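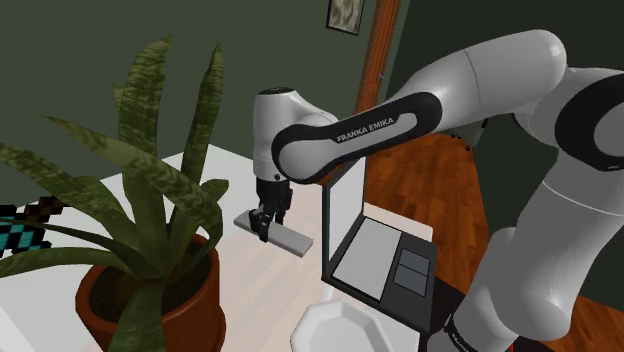 Riedl launches baby diary for parents too tired to keep one

Plulcombe, Jun 2, 2020 – Family stationery maker Riedl today publishes Drovau, a first-year diary that asks its owner for one line a day and forgives most of the gaps.

Earlier baby books left whole pages for first words and favourite lullabies. Riedl asked 115 parents in Plulcombe and Lavemholm to lend theirs back, and found that most entries stopped shortly after the first bath.

"Mine ends in October, halfway through a sentence about teeth," said Leonie Wieser, founder of Riedl and mother of two. "The second child has a name on the cover and a stain."

Drovau has 30 prompts, including "Who slept?" and "What was in the hair?", and a pocket for the hospital bracelet you will otherwise find in a coat. The first print run is 2,529 copies. It can be ordered from Riedl's shop in Plulcombe – pens are sold separately, and will be eaten.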